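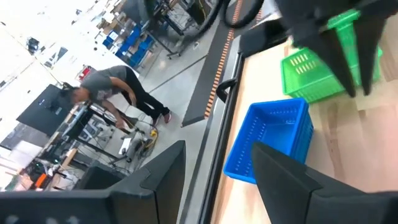 Speaker notes. Lending library talk, Soltgate hall, 13th September
Juniper Kincaid

Got 15 mins, then 10 for questions. Water. Clicker. Speak up, back row can't hear.

Start with the drill. Hands up who owns one. Hands up who used it this month. (pause, let them look round)

Then: how we began. Two shelves at the back of the Mekel Street shop, a notebook on a string. Lent out a ladder, a cake tin and a carpet cleaner. Carpet cleaner came back with someone's sock in it. Don't go on about the sock.

Now: 1,293 loans last year. Say it slowly. Mostly garden stuff in spring, then party things, then it goes quiet till November when everybody wants the wallpaper steamer. We have one steamer. Ask for a steamer!!
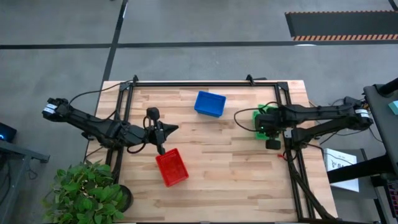
What people get wrong - they think it's the buying that costs. It's the space. Rent, damp, shelves. Ostier scheme had a lovely big collection and shut because the roof went. Mention Sugiyama group too, they share a store with the allotment people, works well, go and see them if you can.

Next bit, money. Yearly fee, pay what you can. Small charge on the big items. Late fees - we dropped them. Things came back sooner, no idea why, say so if asked. Deposits only on the pressure washer and the gazebo.

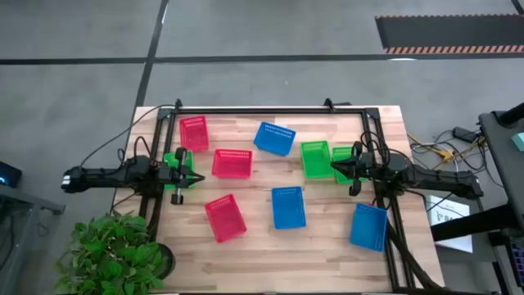
Checking in. This is the dull part but its the one that matters. Every item gets a tag, a photo on the day it joins, list of its bits. Person at the desk checks the list with the borrower stood there, not after they've gone. Plugs tested. Blades counted out, counted in. If a bit's missing the whole thing goes on the red shelf and stays there. Story of the tent with no poles (short version). 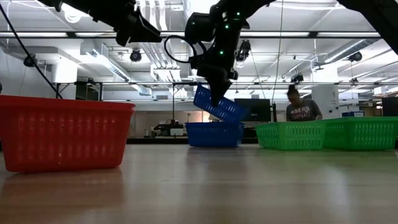 Starting your own. Don't ask for donations on day one, you will drown in bread makers. Write a list of 2 dozen things, ask for those only. Say no nicely. Find your opening hours and stick to them even when its raining and no one comes.

Insurance - leaflet on the table by the door, dont try to explain it from memory like last time.

Finish: sign up sheet, steamer again, thank the hall for the tea. Questions. If the man asks about chainsaws, the answer is still no.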